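**Clear fridge bins with handles, Calitent, set of four. Review after a term of club use**

Bought these for the robotics club, not a kitchen, so if you want to know how they look in your fridge, skip to the end, there's one paragraph.

We run a sorting task. Cans on a table, arms put them in the right bin, points for each can standing up at the finish. Previous bins were grey cardboard things Walid Hijazi folded out of old packaging and they got worse every week. One had a corner made completely of tape. So I ordered the Calitents in December with the last of the consumables money and we've been on them since.

First thing: they're clear, and I didn't think hard enough about that when I clicked buy. Good for people. You can stand at the side and see if a can's gone over. Bad for the vision code. The walls pick up every ceiling light and whatever's behind gets bent, so the detector sees a can, then half a can, then two. Hadi Karaki spent a whole evening convinced his labels were wrong. They weren't, it was reflections. We retrained with the bins in and it's now fine-ish. First run after retraining, 33 cans out of 42 in the right place. Before that we were nowhere near.

If you're doing this with beginners I'd put matt tape round the inside at least to start with. Kills the visibility from the side but they'll get something working in the first session.

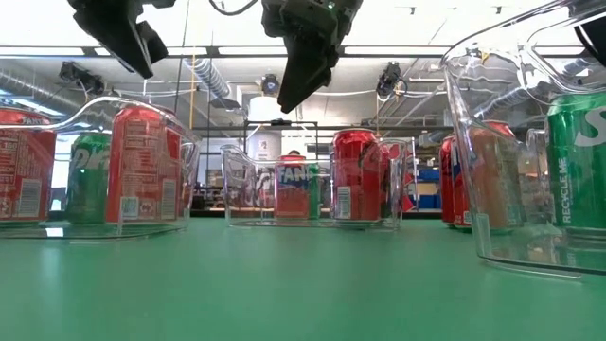
*Fanta and Sprite, clear bins, green table.*

Second thing, the handles. Curved, come up at one end. Lovely to carry. Dorota Baran clears the entire table between runs without dropping anything, which never happened with the cardboard. But the handle is an obstacle and you have to plan for it. Our approach path was straight down then across, and across meant clonk. We now come in from the low end every time, and Kittipong Luangrath wrote a little check that refuses a move if the handle side is wrong. That check took him longer than the rest of the placing code. Good exercise tho, I'd set it as one on purpose next year.

Grip. The base is slippery on our surface. A finger catches the wall and the whole bin goes for a walk, and then every position after that is off. Fix was a strip of drawer liner under each one. Costs nothing. Blu tack also works but leaves a mark and you'll be picking it off for ever.

Strength. Better than expected. They've been knocked, leant on, and once driven into quite hard by an arm with a wrong minus sign in the height. One hairline crack, near a handle. Still in use. They do scratch, and scratches show up under strip lights, so don't stack them wet with grit in. Ask me how I know.

Size: take the measurements on the listing seriously. I didn't. A can fits upright with space to spare, but get several in and the fingers haven't much room between them. Students started placing from the back corner forwards, which they worked out by themselves and I was very pleased about. If your gripper is a chunky one go for the bigger bin if they've got it. Ayman Dabbas thinks we should cut the walls down with a hot wire. I've said no, for now.

Compared with the others we tried:

- **Helton drawer trays.** Cheaper, frosted, so much easier on the cameras. Too shallow, cans tip straight over the side. Good for the beginners' block task, we kept them for that.
- **Palley crate, small.** Tough as anything. Slots in the sides, and fingers find the slots. Two stuck grippers in one afternoon and back in the cupboard it went.

Delivery was fine, ten days, no complaints. Packaging ridiculous amount of film. The stickers on the base don't peel, they shred. Soak them. Part number on the box was 2903 if you're trying to match a second set, there's a near identical one without handles and the pictures on the site are mixed up. I nearly orderd the wrong ones.

Kitchen people: I took one home over the holidays for yoghurts. Does the job. Handle good for the top shelf. Wiped clean easily.

Would I buy again? Yes for older students, who need something annoying to perceive or they get lazy with the colour threshold. For a first-year group no, get the frosted ones and save yourself the evening.

Four stars. Would be four and a half if the labels came off.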